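**Pre-opening inspection, demonstration room, Durby open day**
Date: 20 Oct 2026
Inspected by: Noreen Nic Aodha
Countersigned: Lorcan Mac Carthaigh
Unit on show: Zunodik mobile manipulator, desk-wiping routine

Status codes: P = pass, C = pass with comment, F = fail, hold opening until cleared.

**1. Access and visitors**

- [x] 1.1 Visitor line taped on floor, 40 inches outside maximum reach. **P**
- [x] 1.2 Group size limit posted at reception (20). **P**
- [x] 1.3 Second exit unlocked and clear. **C** Bolt was stiff. Bernadette Ó Ceallaigh has oiled it. Retest before the afternoon group.
- [x] 1.4 Host briefed on where to stand. **P** Host is Sorcha Cronin for all sessions.

**2. Robot**

- [x] 2.1 Emergency stop on base, tested twice. **P**
- [x] 2.2 Wireless stop, tested from the visitor line. **C** Worked from all positions tried. Spare battery to be kept with the host, not in the charging cabinet.
- [x] 2.3 Speed cap set in demo profile. **P**
- [ ] 2.4 Contact-force log attached. **F** Log supplied is from July and predates the new wrist. Tomás Kinsella to rerun and attach. Cleared later, see section 5.
- [x] 2.5 Base drive locked during wiping. **P**

**3. Work area**

The routine runs on the white desk along the wall. The top must be clear of all objects before the arm is enabled. Marks on the surface are wanted for the demonstration and should not be cleaned off by hand between groups. The front edge of the desk is not straight, so the taught path has to follow the recess and not cut across it. Check the path in the viewer after any restart.

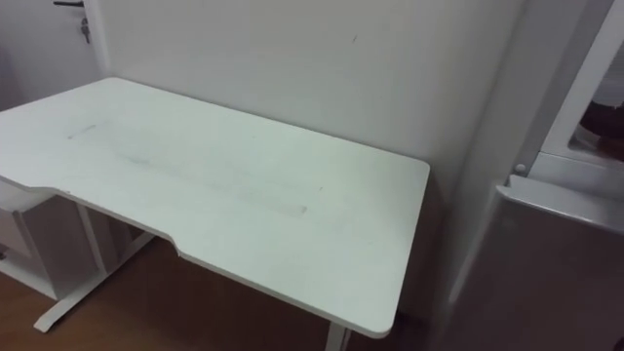 The wiping cloth is changed after each group. Cleaning fluid is applied to the cloth only, outside the work area, and the bottle goes back to the bench before the host calls visitors forward. Geraghty supplied the fluid, and its data sheet is in the red binder.

- [x] 3.1 Desktop clear. **P**
- [x] 3.2 Desk stable under hand load at both ends. **P**
- [x] 3.3 Door closed during motion. **C** Add a sign on the outside.
- [x] 3.4 Floor dry and free of cables. **P**

**4. Electrical**

- [x] 4.1 Charger leads undamaged. **P**
- [x] 4.2 Stemum power supply label legible. **P**
- [x] 4.3 Outlet load below 2,000 W with charger and display running. **P**

**5. Open items**

| Item | Action | Owner | State |
|---|---|---|---|
| 1.3 | Retest bolt | Ó Ceallaigh | Open |
| 2.4 | Rerun force log | Kinsella | Closed, peak 105 N, within site limit |
| 3.3 | Door sign | Cronin | Open |

Room released for the morning groups. The afternoon release depends on item 1.3.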